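Progress report to the Brernora Fund, second period
Project: Teaching by hand and at a distance
Prepared by Nayeli Palomino

Dear friends at Brernora,

It is a pleasure to be writing to you again, and a greater pleasure to be writing with something to show. When I sent the first report we had an arm, a gripper, a very long to-do list and a great deal of optimism. The to-do list is still long, I'm afraid, but the optimism has held up and we now have demonstrations coming in every working day.

As you may remember from the proposal, the question we are asking is a simple one to put and a slow one to answer. If a person who knows a job well wants to show it to a robot, is it better to take hold of the arm and lead it through the motion, or to sit a few steps away and drive it by remote control? We have now collected 200 demonstrations, divided evenly between the two ways of teaching. Every one has been watched back in full by Teófilo Henao, who has the patience for it that I lack, and 42 of them were set aside, mostly for long pauses partway through while the person worked out what to do next. We are keeping those recordings. Teófilo thinks the pauses will tell us where the task is confusing, and I have come around to his view.

The people doing the teaching come from Flandetti, our partner workshop, and I can't say enough about how generous they have been with their time. We have 15 of them signed up, and most had never touched a robot arm before. We give each person a short practice turn and then we start recording. One lady who has been fitting small parts for most of her working life told me the arm was "like dancing with someone who won't lead," and I have been using that line on visitors ever since.

Hand guiding is quicker to learn, as we expected. People take hold, they push, and they are off. What we didn't expect is how much their own hands get in the way at the last moment, just when the fingertips need to go somewhere exact. The remote side goes the other way. The first tries are slow and a little frustrating – I was dreadful at it myself – but the final approach comes out smoother, and people say they like being able to stop and think with nothing heavy in their hands. The view from the wrist camera has turned out to matter a lot to them during that last stretch.

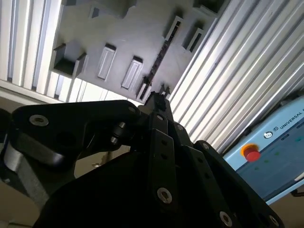
The wrist camera's view of the gripper and the gray panel, with aluminum profiles on both sides.

That view has also given us our biggest headache of the period. The fingers take up a good deal of it, and new operators tend to look at the gripper when they should be looking past it. We tried moving the camera and liked the result less, so it went back. Teófilo then suggested a second view from the side, shown on the same screen, and we have been testing that since February. The early sessions are promising, though I would ask you not to hold me to that until we have more of them.

On the software side, the recording program (we call it Allow, for reasons that made sense at the time) now saves both kinds of demonstration in the same form. Before this, every comparison meant an evening of converting files by hand. It still drops a session now and then if the operator presses stop twice in a row, and that fix is next on the list.

Spending is in line with the plan, with one exception. The spare set of fingers from Stępień cost more to ship than we had budgeted, and we covered the difference out of the travel line, as fewer of us went to the winter meeting than we had planned. The full table is in the attached sheet.

For the coming period we plan to finish the side-view tests, bring back 6 of the Flandetti operators for a second round so we can see how much they remember, and begin training on the demonstrations we have kept. We would also love to have you visit. Thursday is our busiest recording day and the best one to see, and anyone who would like a turn at the controls is very welcome to have one.

With warm thanks from all of us,
Nayeli Palomino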